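Participants wanted: judging robot motion in simulation

The Utetti group is looking for 60 adults to take part in a study on how well people can predict whether a simulated robot arm will complete a kitchen task. No background in robotics is needed.

You will watch short rendered clips on a computer in our lab. Each clip stops partway through, and you mark whether you think the arm will finish the task and how sure you are. We compare your answers with the scores from our evaluation method, Sabatier, which so far has only been checked against 16 raters from our own department.

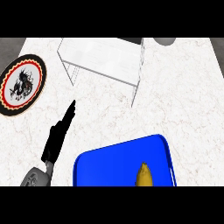
A session takes some 60 minutes, including a practice block and one break. You will be paid at the end of the session with a gift card, and travel within the city is covered.

You can take part if you are 21 or older, read English comfortably, and have normal or corrected vision. People who rated clips in the earlier Skarora study are not eligible.

Sessions run on weekdays in Room 1016. To sign up, write to Anika Strickland at the study desk by Mon 18 March and list two times that suit you. Questions about the research or your data go to Shanti Bajpai, who leads the study.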